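Equipment planning for tabletop robot cells

Equipment planning for tabletop robot cells is the process by which a school, workshop, laboratory or small manufacturer decides what to buy before installing a small robotic arm on a bench or table. It covers the arm itself, the gripper, cameras, cabling, the work surface, software, training and upkeep. The term "cell" is borrowed from factory automation, where it refers to a robot together with everything it needs to do its job. In tabletop work the cell is often no larger than a desk, but the list of items in the budget is much the same.

Scope

A tabletop cell is normally planned around a task, such as sorting, stacking, inspection or loading small parts. Buyers who start from a catalog tend to compare arms by reach and payload. Buyers who start from the task tend to write down the size and weight of the parts, how far apart they sit and how precisely they must be placed. The second method takes longer at the start but usually gives a shorter list of suitable machines.

Planning documents commonly separate one-time costs from running costs. One-time costs include the arm, controller, gripper, mounting plate, table, cameras and installation. Running costs include replacement finger pads, cables, software renewals, calibration and staff time. Staff time is the item most often left out of small budgets.

Work surface and test materials

The work surface is one of the cheaper parts of a cell and has a large effect on how useful it is. A plain, matte, light-colored surface makes it easier for cameras to separate parts from the background. Glossy tops cause reflections and are generally avoided. Work zones can be drawn directly on the surface with a marker, which costs almost nothing and can be changed when the task changes. Marker lines wear with cleaning and contact, so a cell used over a long period may justify inlaid or taped lines.

Test materials are also inexpensive. Colored blocks are widely used for pick-and-place trials before real parts are introduced. They are easy to replace and easy to tell apart. A common trial sets one group of blocks inside a marked zone and a matching group outside it, so that the two arrangements can be compared.
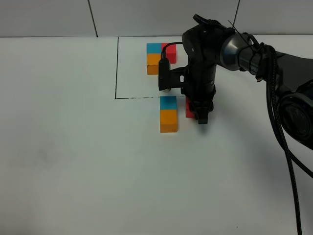 Cables deserve a line of their own in the budget. An arm with a gripper and a wrist camera needs power and data run along its links, and the bundle has to move with the arm without pulling tight or dragging parts across the table. Ready-made cable sleeves cost more than loose ties but shorten installation. Spare cables are usually ordered with the arm, as connectors near the wrist bend more often than any others in the cell.

Grippers

A gripper is often priced separately from the arm. Two-finger electric grippers are the usual choice for blocks, boxes and other parts with flat sides. Suction tools are used for sheets and sealed packages. Planners are advised to check the opening width against the largest part, the finger thickness against the smallest gap between parts, and the combined weight of gripper and part against the rated payload of the arm. A wrist camera and its bracket add to that weight.

Finger clearance is a frequent source of extra spending. Where parts stand close together or touch, wide fingers may have no room to close on one part without pushing its neighbor. The remedy may be narrower fingers, a different approach angle, or a change in how the parts are presented. Narrow fingers are a modest purchase if ordered with the gripper – a second order later usually means another round of setup and testing.

Cameras and lighting

Most tabletop cells use a fixed camera, a wrist camera or both. A fixed camera covers the whole surface and does not move when the arm moves, but the arm can block its view. A wrist camera sees the part at close range and gives little information about the rest of the table. Budgets that allow for both should also allow for two mounts, two sets of cables and the time needed to calibrate each one.

Lighting is best settled before the cameras are chosen. Even, diffuse light reduces hard shadows under the gripper and keeps colors steady through the day. A room with large windows may need blinds, and these are sometimes missed because they belong to a building budget.

Planning example: the Lurnberg workshop

The training workshop at Lurnberg is a typical case of phased buying. The workshop wanted a cell for teaching basic arrangement tasks and had money for one arm in its first budget. Its plan listed 17 items, and was divided into 2 phases. The first phase covered the arm, gripper, table, one fixed camera and a set of blocks. The second covered a wrist camera, spare fingers and a longer support agreement.

Quotes were requested from two suppliers, Grotby and Predwood. Grotby offered a complete package with installation. Predwood quoted each item separately and left mounting to the buyer. The separate quote was lower on paper, but the workshop added its own staff hours to it and found the difference to be small. It chose the Grotby package and kept the right to buy later parts elsewhere.

The practice exercise written into the order used 6 cubes in two matching sets, one inside a drawn rectangle and one outside. The supplier was asked to show that the gripper could reach both areas and that its fingers could work beside cubes in contact with each other. Putting the exercise in the order gave both sides the same test for acceptance.

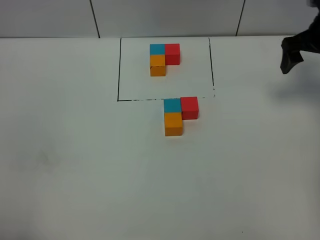 Xiong objected that an acceptance test of this kind is too narrow to protect a buyer. In that view, a cell that passes with cubes may still need new fingers and new lighting when rounded or shiny parts arrive, and the order should name at least one real part from the start. Xiong also argued that the support agreement belonged in the first phase, when staff have the least experience and the most questions.

The workshop kept its phases as planned but added a sample of its own parts to the acceptance list. The support agreement stayed in the second phase, with a short period of telephone help included in the purchase price.

Space and utilities

Floor space for a tabletop cell should include the full reach of the arm, room for a person to load parts, and access to the controller. A table that fits the task may still be too small if the arm swings past its edge. Walls close behind the table limit how the arm can be mounted, and planners often mark the reach on the floor before fixing the table in place. The table must be heavy or firmly anchored, since a light one can shift when the arm stops quickly.

Electrical needs are usually modest, but the controller, computer and cameras are best kept on a circuit that does not also feed large motors. A wired network connection is preferred where camera data is recorded. Storage for recordings should be priced early if the cell will be used for research or machine learning.

Safety

A risk assessment is carried out for the complete cell, including the gripper and the parts it holds. An arm sold as suitable for work near people may still need guards or a speed limit if it carries sharp or heavy objects. Typical budget items include an emergency stop within reach of the operator, floor marking, and training for anyone who enters the area. Local rules differ, and the assessment is repeated when the task or tooling changes.

Leasing and used equipment

Leasing spreads the cost and may include service, though the total paid is usually higher than the purchase price. It suits projects with a fixed end. Used arms are available at lower prices, but the buyer should confirm that the controller is included, that software can be transferred, and that spare parts are still made. Joint wear is hard to judge by eye, and a repeatability test before payment is common practice.

Common budget errors

Errors reported in small projects include ordering a gripper that does not fit the wrist flange, leaving out the mounting plate, and counting a software trial as a full license. Delivery charges and import duty can also be significant for heavy items. Many planners hold back a reserve for changes found during setup – narrower fingers, a longer cable or a different camera lens – and release it only after the acceptance test is complete.

See also

Industrial robot
Machine vision
Pick-and-place
Robot end effector
Total cost of ownership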